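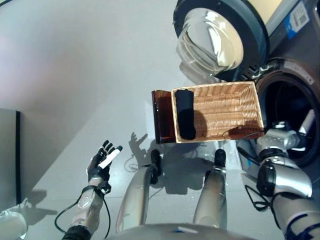
ok laundry thread, because three of you asked how I keep up with it and the answer is that until recently I didn't

1/ Moved into the place on Brimurdale in December with one giant hamper. The kind you can hide a week of clothes in! So of course I did, and then it was six loads on one day and me eating cereal for dinner.

2/ What changed it was going small. I got rid of the hamper and use a rectangular wicker basket now. It holds one load if I don't cheat. When it's full, it goes in the machine, end of discussion (there is still some discussion)

3/ Joscha Hellwig told me wicker would snag everything. So far one sock. One! And it was already on its way out.

4/ Darks go in their own load, always. I lost a cream sweater to a Buschmann towel last winter and I'm still not over it. That towel had been washed like ten times, too, and it still had dye to give. 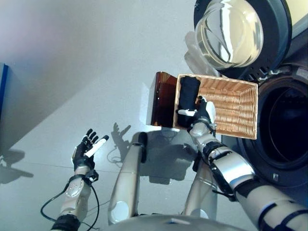 5/ Rolling beats folding for anything that has to travel in a basket. I used to lay things flat and they'd slide all over the place on the way down the hall. Now I do what I did with the black one in there, make a tight little bundle and push it right up against the end wall, and the rest of the basket stays free for whatever comes next. Works for towels, leggings, those Pullness tees that wrinkle if you look at them.

6/ Door stays open between loads. Mine is a front loader and the rubber seal gets funky fast if you shut it up. I wipe the fold of the gasket with an old washcloth on the last load of the week and that's the whole routine.

7/ Before anyone asks, no fancy detergent. I tried the Rerau sheets, they were fine, they smelled like a hotel lobby. Back to the plain powder and about half of what the scoop says.

8/ Someone wanted to know what spin I use. 900 for most stuff, higher for towels, and knits go on the lowest one it has. Eckhard Wunderlich spins everything on max and his shirts look like it (love you Eckhard)

9/ next up is the drying rack situation and I'm not ready to talk about it. If you have one that folds flat and doesn't pinch your fingers please tell me which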